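The Endurden data team works out of ordinary homes, most of them in Brevumberg. I spent a long morning in May talking with the person who runs its collection sessions, who asked to go by job title only. The title is collection lead. We talked in a kitchen, over coffee, and then again by phone a few weeks later when I had more questions.

The project is called Tarkwood. Its aim is a system that can pick up small things around the house and put them where a person asks for them. The system learns from examples, and the examples have to be made one at a time by people driving a robot arm.

I asked what the job consists of on a normal day.

"You set out the object, you drive the arm to it, you pick it up, you put it somewhere, you save the episode," the collection lead said. "Then you set it out again, a little differently. Most of the day is setting it out again."

An episode is one attempt, start to finish. The team cuts it off at 30 seconds. If the operator hasn't finished by then, the attempt is saved with a note and the next one starts. I had assumed that slow attempts would be thrown away. They aren't, though they are kept in a separate folder, and the people doing the training decide whether to use them.

The target for a single task is 1000 episodes. I asked where the number came from.

"It came from the training side. We asked for a number and they gave us a round one. On the first task we stopped earlier and the results were poor. On another we went past it and they said thanks, but it didn't change much. So it stayed."

Keys were the task under way when we first talked. The instruction that goes with it is short: pick up the keys from the stool. The collection lead called keys an awkward object and sounded pleased about it. A cup has one shape. A bunch of keys has a new shape every time you put it down.

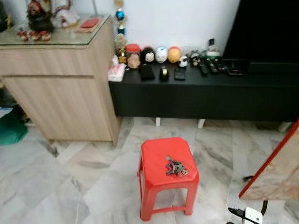
"If you put them down neatly, you get neat data," the collection lead said. "Early on we had an operator who would fan the keys out so the gripper had something easy to go for. It was meant kindly. The model learned to pick up fanned-out keys. Then you give it a heap and it has no idea."

The rule now is to drop them from a low height and leave them as they land. If they slide off the seat, you pick them up and drop them again. The place on the seat is supposed to vary too. There is a printed sheet for this, with a square divided into areas, and the operator marks each one as it gets used. The sheet doesn't say which way the keys should point. It used to, and people spent too long arranging them.

I asked whether a red stool was chosen for the camera.

"No. We use what's in the house. We tell people who lend us a home to leave it the way they live in it. If the remotes are out, the remotes stay out. If there's a row of figurines on a shelf, I don't want anyone putting them in a box before we come."

Clearing up had been the practice once. The first sessions were held in an office in Chiriac, on a bare bench with a plain backdrop, and the model trained on them did well in that office. The team took it to an apartment and it reached for the wrong things, or it stopped with the arm in the air. The collection lead described that visit as a short one.

Since then every task is recorded in 3 homes at least. The training side would like more. The limit is mostly time, including the time it takes to carry everything up the stairs, and some buildings in Brevumberg have narrow ones.

We talked for a while about floors. I hadn't planned to, but it came up when I asked what causes trouble that an outsider wouldn't expect. Polished floors reflect the window, and the reflection moves through the day. A batch recorded only in the morning can end up tied to morning light. The fix is dull. The team splits each task across the day, and the schedule has a line for late afternoon that the operators don't like much, as it pushes the packing up into the evening.

Glass is another one. So are thin table legs, which operators tend to forget about when they are watching the gripper. "You look at the thing you're picking up," the collection lead said. "You don't look at your elbow. The robot's elbow, I mean. Everyone bumps a table in the first week."

Each session has 2 people. One drives, and the other resets the objects and keeps the log. They swap on the hour. I asked why the swap was needed, given that driving is the skilled part and some people must be better at it.

"Some people are a lot better. We swap anyway. If one person drives everything, you get that person's habits. One of ours always came in from the left. You could tell from the recordings who it was without looking at the log."

There was a discussion on the team about whether to train operators to move alike. The collection lead was against it and got their way, mostly. New operators are taught to go slowly near the object, to close the gripper fully before lifting, and to let go only when the object has come to rest. Past that they drive how they like. The approach can be from any side that doesn't hit the furniture.

Mistakes are the subject where the collection lead had the most to say. If the gripper misses and the operator goes back and tries again, the episode is kept, and it is marked as a retry. These are among the most wanted recordings on the training side. A model that has only watched clean pickups doesn't know what to do after a miss. It tends to carry on with the next part of the task, holding nothing.

"It will lift up, move over, open the gripper, and look very satisfied," the collection lead said. "Well, it doesn't look like anything. But you know what I mean."

Operators are asked not to miss on purpose. It was tried, and the misses looked staged, with the gripper closing well short of the object in a way it never does by accident. Real misses with keys are small ones. The fingers close on the edge of the ring and it slips, or they push the bunch along the seat. 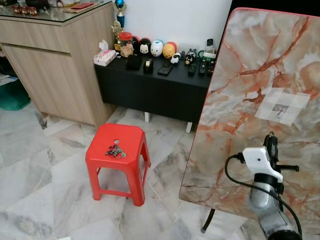 An operator who had been sitting in on the call broke in to say that pushing was fine, and that half the time it was the best way to do it. You nudge the bunch until there's a key standing up a bit, then you take hold of that. The written instructions don't mention nudging at all, and the operator thought they should.

The collection lead didn't disagree. "It's in the data, so the model sees it. Whether I'd write it down, I don't know. If I write it down, everyone will do it every time."

They went back and forth on this for a few minutes. In the end they agreed to add a note to the log whenever a nudge was used, so that someone could count them later and see if it mattered. I asked what the note would say. The answer was "nudge."

The log itself is a plain spreadsheet. It has a row for each episode, with the home, the operator, the time of day, the object, and how the attempt ended. There is a column for comments, and the collection lead reads all of it at the end of a session, before the recordings are copied off. A sample of the recordings gets watched as well, at double speed. What they're checking for is simple: that the camera was on for the whole attempt, that the instruction matches what was done, and that no one's hand is still near the object when the episode starts.

Hands are a common fault. The person resetting the keys lets go and steps back, and the driver starts a moment too soon. An episode like this gets cut from the set, even if the pickup was good.

I asked about privacy in the homes. Mail and family photographs are the only things the team asks people to put away. Owners can look through the recordings afterward and have any of them deleted. One owner asked for a batch to be removed over a calendar on the wall with appointments written on it, and the team recorded it again the following month with the calendar turned around.

Last, I asked what comes after keys. The next object on the list is a folded dish towel, and the one after it is a pair of glasses. The collection lead is looking forward to the towel and has asked for the glasses to be moved further down. There's no decision on that yet, and the spare pairs have already been ordered.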